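Vinholm书评平台发布新版评论规范及存档服务

7月起适用于全部注册书评人与合作出版方

Vinholm今日宣布，旗下书评平台自7月起启用修订后的评论规范，并同步开放书评存档服务Orden。新规范适用于平台全部注册书评人、合作出版方及其代理机构，内容涉及样书来源披露、评论修改记录、作者回应渠道和个人信息保护。

平台目前收录独立书评博客364个，其中327个已完成账户迁移，其余博客的迁移由技术组继续办理。迁移期间，原有文章链接保持有效，读者评论及发布时间一并保留。

根据新规范，书评人须在正文首段之前标明图书来源，可选项为自购、出版方赠阅、图书馆借阅及其他。选择“其他”的，应以文字补充说明。出版方赠阅的图书，须同时注明版本状态，即校样或正式出版版本。引用校样内容的书评，在正式版本上市后应核对引文；引文有出入的，由书评人在原文中更正，系统自动生成修改记录，读者可在文末查阅。
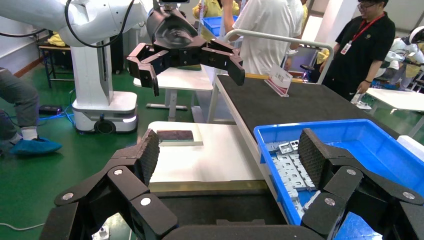
Orden存档服务按篇保存书评的各个版本。每次保存生成独立的版本编号，包含正文、图书版本信息、来源标注和修改时间。正文中的插图随版本一并归档，书评人可为插图填写检索词，单个检索词不超过12个汉字。以本页配图为例，可填写“蓝色塑料箱”“灰色冲压金属件”“带孔支架”等词，检索时与正文关键词分列显示。未填写检索词的插图仍予保存，但不进入图片检索结果。书评人删除文章后，公开页面即时下线，存档副本转为仅本人可见。

在作者回应方面，平台设立独立的回应栏，位于书评正文与读者评论之间。作者或出版方对同一篇书评可提交回应2次，每次不超过3,000字。回应内容限于事实更正、版本说明及对书评论点的答复，不得包含书评人的住址、工作单位、联系电话或其他未公开的身份信息。违反该条的回应不予发布，提交账户暂停使用回应功能，并转入人工审核。

书评人可以使用笔名注册。合作出版方寄送样书时，统一使用平台提供的中转地址，由Tanasarn负责分拣与转寄，出版方不接触收件人信息。已在出版方处登记私人地址的书评人，可通过账户设置页面提交撤回申请，平台将代为通知相关出版方删除记录。

Vinholm内容规范主管Pornthip Ongart表示：“书评人对一本书作出负面评价，属于正常的评论活动。修订后的条款把事实争议与评论意见分开处理，前者有更正程序，后者由读者自行判断。”

她同时说明，平台不对书评的褒贬倾向设定比例，也不接受出版方提出的撤稿要求，涉及法律程序的除外。

评分功能同步调整。书评人可选择不打分，未打分的书评不计入图书平均分，但在列表中与其他书评按发布时间混合排列。旧书重评单独标注首次出版年份，并可关联同一书评人此前发表的文章。

存档系统的接口由Stamovov开发，支持按书名、作者、译者、出版方及版本编号检索。博客作者可批量导出本人全部书评，导出文件为纯文本格式，附带插图目录。接口文档随新规范一并发布，供已完成迁移的博客查阅。

关于Vinholm
Vinholm经营书评发布与存档平台，为独立书评人、图书博客和出版机构提供内容发布、样书中转及检索服务。

媒体联络
Vinholm内容规范部
联络人：Pornthip Ongart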